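Subject: Re: [vestden-growers] wires for the new grape rows

Quick reply between things, sorry if its choppy. Quoting the original so people who just joined can follow.

> Hi all,
>
> We are putting in a short row of table grapes at the Vestden plot this spring, the Flirkurari cuttings from last year's swap. Ten vines. Never trained grapes before. How high should the wires go, and do we need two or three? Also the end posts – is it worth bracing them or can we just sink them deeper? Ground is clay with a bit of gravel.
>
> Also does anyone still have the Wallutness notes on pruning? The link in the archive is dead.
>
> Plot 6

OK. Two wires is plenty for ten vines. Bottom one at knee height or a bit over, top one about level with your chest. Three if you want to net them later, but you can add that after.

Brace the end posts. Please. We sank ours deeper and skipped the braces, first heavy crop and the whole row leaned in. Had to dig it all out in August with fruit still hanging. Not doing that again.
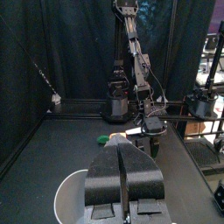

For the brace, a diagonal on the inside of each end post, foot of it on a flat stone or a bit of paving. Clay moves a lot when it dries out. Tensioners at one end only, you don't need them at both and they're not cheap.

First year, don't let them fruit. I know, everyone hates this. Pick the strongest shoot, tie it to a cane, rub off the rest. If clusters show up, pinch them out. Second year you can leave a couple.

Flirkurari is vigorous, by the way. Way more than the Văduva we have along the fence. Give them more space than the label says, mine are already into the neighbors row.

On the Wallutness notes – I had them saved. Pasting the short part in below, straight off the old group page, so the odd lines in it are theirs. Rest of it is mostly about greenhouses.

**Pruning table grapes, short version**
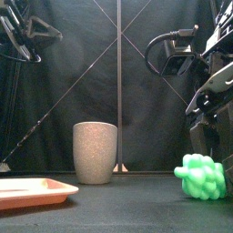

*Page last changed: August*

Prune when fully dormant. Late winter is better than early, the cuts bleed less trouble into the vine and you can see what the cold killed. Leave two buds on each spur. Anything thinner than a pencil comes off.

Do not prune in a thaw if a hard frost is forecast behind it. Wait the week.

**Thinning the bunches** 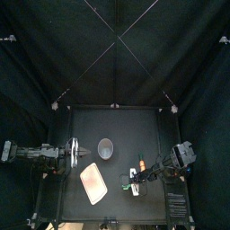 *653 words on the full page*

Thin once the berries are the size of a pea. Take out the middle of the bunch first, then the small ones at the tip. Use blunt-nosed scissors and try not to touch the berries you are keeping, it rubs the bloom off.

One bunch per shoot on young vines. Stop watering hard once they start to soften or they split.

(end of paste)

I'd agree with all that except the watering. In our clay I stop sooner, well before they soften. Sandy plots can probably ignore me.
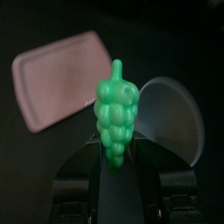 Wire – there is a part roll in the shared shed, left side behind the bean poles. 217 feet on the tag but somone has had a bit off it since. Should still do your row twice. Staples you'll have to buy. Don't hammer them all the way home, the wire has to slide when you tighten it.

Netting can wait till next year. Same with feeding, skip it unless the leaves go pale.

If you want help with the posts I'm down there most evenings after 6. Bring a level, mine is broken. And could whoever has the post hole digger put it back please, its been gone a while.

Plot 10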